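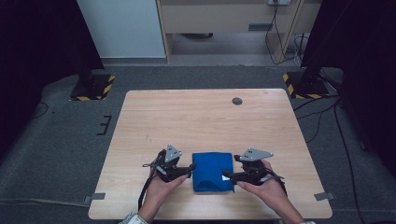
Cloth folding, small table
9/24/26

Moved over to the small table for the folding work, the light wood-grain one with the rounded corners, and I should have done it back in July. The big bench is fine for spreading things out, but you end up reaching for everything and the folds drift on you. On the little one the cloth sits right in front of me, near the front edge, and both sides are in easy reach.

Today was all the royal blue one. It came in the Softić bundle with the greys, and it's the nicest colour of the lot by a long way (I'm allowed a favourite!). The tiny white label is turning out to be the handiest thing on it. I've started using it as my landmark: finish with the label at the lower right and I know I've gone the same way as last time. If it ends up anywhere else I've turned the cloth somewhere along the line and I unfold and go again.

The front edge still bugs me. I get a decent rectangle, more or less flat, and then that edge curls and leaves a little fold sitting there. Things I tried this afternoon:

Smoothing from the middle out before the last fold. Helped a bit.

Smoothing after the last fold. Made it worse, pushed the slack straight to the front.

Pressing in lightly from both sides at the end to square it up. Sides look good, front puffs up if I overdo it. Light touch only.

Starting with the hem side underneath. Best of the bunch, but I only did it a few times before I ran out of afternoon, so don't quote me.

I think the curl is in the cloth itself. It lived folded the other way in the Dillard tub for ages and it wants to go back. Might wash the whole bundle and start fresh — cheap fix if it works. No softener please, whoever does the load. Last time the greys came back so slippery they wouldn't hold a crease at all.

Table notes, so I don't have to work this out again. Grommet hole goes at the far side, right of centre as you sit. If it's near you, the table's backwards. The two bits of grey tape on the side edges, left and right, should match up with each other, so leave them be. I nearly peeled one off thinking it was leftover from a label, oops. And keep clear of the striped bases on the floor either side when you come round with the chair, the yellow and black edging is easy to see but I still caught one with my foot this morning.

Running count for the Sernis sheet: 31 folds today, which brings us to 2,757. Akard want the tally at the end of the month and I'd like to be past 2,800 by then, which seems doable if the wash doesn't eat a whole day.

For next time:
- wash the blue and the greys, hang them flat if there's room on the rack
- more of the hem-side-underneath start, a proper run of 50 before I decide anything
- dig out the second blue one, I'm sure there were two
- write the label rule on the whiteboard

Carpet's a treat to stand on after the concrete next door, by the way. My knees vote we stay in here.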